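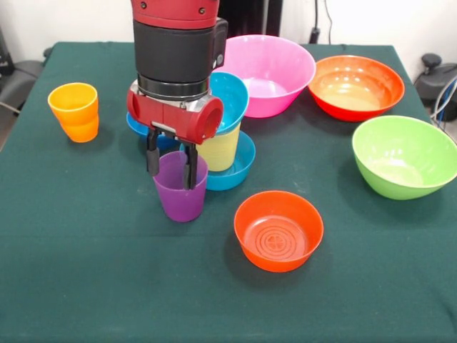

FOR IMMEDIATE RELEASE

Rarkden drops single-use cups and plates from all community meals, starting in May

Lorkholm, 20 December 2018 - Rarkden, the group that runs shared meals in church halls, school gyms and the old Chávez Street market building, will stop buying throwaway cups, bowls and plates. Every meal on the spring calendar goes over to washable tableware. No phase-in, no opt-outs for the small sites.

The change covers 20 meal sites in Lorkholm and the towns along the river. Last year those sites served lunch or supper on 684 separate dates. Paper and foam went out in trash bags after every one of them, and the hauling bill went up twice.

"We were paying for the cups and then paying again to throw them out," said a Rarkden spokesperson. "Our cooks brought it up first. They wanted the money back in the food."

What is changing

Drinks, soup, main plates, dessert. All of it reusable. Sites with a working dish machine keep using it. Sites with only a sink get a three-basin wash setup, plus drying racks that fold flat against the wall. Four sites have no hot water in the serving room at all, and for those a van will pick up dirty dishes after the meal and bring clean ones before the next. Van runs out of the Chávez Street building, same loading door as the produce deliveries.

Knives and forks were already metal at most locations. Those stay as they are.

Takeout portions are a seperate matter. People who carry meals home to a neighbor or a sick relative will still get a lidded container, and can bring it back or not. No deposit, no names taken.

Who is paying

Startup costs are covered by a grant from the Raltent Fund, paid in 2 parts, the first in January and the second after the spring meals are up and running. The money goes to tableware, racks, bins, van fuel and the plumbing work at the River Road hall, which needed doing anyway. It does not go to wages. Rarkden will cover washing supplies from its regular budget, out of what it used to spend on paper goods.

Meals remain free at every site. Nothing to sign, same as now.

What guests and helpers should know

Guests will find return bins by the exit. Scrape first, then stack. Leftover food goes in the bucket with the lid, and from there to the compost yard behind the garden plots.

Helpers signed up for spring shifts should plan on staying a half hour longer than before, at least for the first few weeks. Short training nights on sanitizing and stacking will be held at each hall ahead of the switch. Come to whichever one is close, it does not have to be your own site. Gloves and aprons provided. Closed shoes please, floors get slick.

Anyone with a food allergy should tell the site lead just as they do today. Allergy trays will be washed and stored on there own shelf with a marked cover.

Sites that host outside groups, such as the after-school club and the seniors' card afternoon, may lend the tableware for those events as long as it comes back clean and the same day. Birthday parties and private rentals not included for now. That question comes up a lot and will be looked at again in the fall.

Donations of dishes

Rarkden is grateful for the offers but can't take mixed household dishes. They don't fit the racks and glass is not allowed in the gym locations. What is still needed: large serving spoons, dish towels, stackable bins with handles, and a second hand truck in decent shape. Drop off at the Chávez Street loading door, mornings only. Ring the bell twice.

Unopened paper goods already in the closets will be used up before the changeover or passed along to the winter shelter.

About Rarkden

Rarkden is a nonprofit meal network based in Lorkholm. It began as a single soup night and now runs year-round lunches and suppers, plus a pantry shelf at most sites. Open to all.

Media contact: Rarkden press desk, Chávez Street market building, Lorkholm. Photos of the halls and interviews with site leads on request. Office closed over the holidays, messages will be answered in January.

###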